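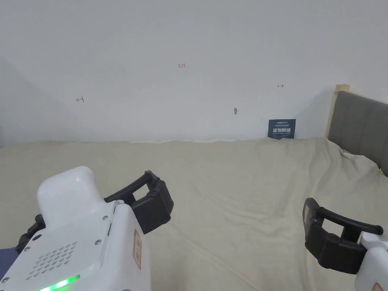
Incidencia: marcas rojas en la pared del dormitorio y cama sin colocar

Estado: abierta
Abre: Nour Azar
Prioridad: media (para mí alta, que duermo ahí)

Hola otra vez. Abro esto porque ya no sé si me falta algo por hacer o si estoy esperando a que venga alguien. En la pared blanca, encima de la cama, siguen las anotaciones en rojo: un "1.23" arriba y, más abajo, dos flechitas, una que apunta a la izquierda y otra a la derecha. La de la izquierda acaba en una rayita vertical. Supongo que es una medida para el estante Derko que encargué en Tinovard, pero en el pedido no viene ningún 1.23 por ningún lado, y no pienso taladrar por fe.

Debajo de la flecha derecha hay además una manchita gris, o un agujerito, no lo tengo claro. Podría ser un taco viejo. Y al lado, un puntito oscuro.

Lo que he probado hasta ahora:

1. Goma de borrar blanca sobre un trocito de raya, en otra pared donde hice yo una prueba con un boli rojo parecido. Se corre y deja un rosa bastante feo. En las marcas buenas no he tocado nada.

2. Paño con agua y 2 gotas de jabón, también en mi raya de prueba. Mejor, pero se lleva el brillo de la pintura.

3. Llamar a la tienda. Me tuvieron 20 minutos en espera y me dijeron que mirase la hoja de montaje. La hoja de montaje habla de tornillos y de nada más.

El cartel azul marino de "请勿触碰" (no tocar) lo sigo teniendo de pie contra la pared, apoyado detrás de la cama, medio hundido en la sábana. Así que yo, obediente, no toco – pero necesito saber hasta cuándo, que la sábana beige está llena de arrugas y quiero hacer la cama como es debido.

Lo otro es el cabecero gris. La tela está bien, muy suave, con sus costuras verticales, pero el listón de madera clara del lateral sobresale un poco por arriba. ¿Va así el modelo Juder o me lo han puesto alto? En el catálogo no se aprecia.

Respuesta de Mawuli Bawa, soporte:

Nour, el 1.23 tiene toda la pinta de ser una altura en metros, pero prefiero confirmarlo con el montador antes de que hagas nada. No borres las flechas. Para el listón, mide cuánto sobresale y pásamelo, por favor.

Nour Azar:

Vale, no borro nada. Mido el listón esta noche y lo pongo por aquí. ¿Y el agujerito lo tapo yo con masilla o espero también?

Mawuli Bawa:

Espera también. Si es un taco, igual nos sirve.

Última actualización: agosto, 18:40

2 comentarios · 100 veces compartido

sfeir_casa: A mí el boli rojo me volvió a salir a través de la pintura nueva, con 2 manos y todo. Dale antes un tapamanchas!!

lola.m: ¿Al final el listón iba así? Tengo el mismo cabecero pendiente de montar y me interesa.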